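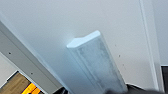
How I clean a long ceiling light

I put this job off every single year, and then June comes and the sun hits the ceiling and I can't stand it anymore! Mine is the long flat kind with a frosted plastic cover, and anything that collects up there shows as gray, cloudy patches.

What you need

A steady stepladder
2 microfiber cloths
A bowl of warm water with a drop of dish soap
An old towel for the floor

Step 1. Switch the light off, then flip the breaker too. Let the tube or strip cool down for 12 minutes or so while you find the ladder (mine is always behind the coats).

Step 2. Dust the outside first with a dry cloth, end caps included.

Step 3. Take the cover off. Some slide, some squeeze and drop, so check your manual before you pull on anything.

Step 4. Wash the cover in the bathtub. No scouring pads, please – I scratched my old Kiretti one that way and it never looked right again.

Step 5. Wipe the inside of the housing with the other cloth, dry only.

Step 6. Let the cover dry all the way, snap it back on and turn the power on.

If you spot little specks on the ceiling paint while you're up there, try a barely damp cloth and dab, don't rub.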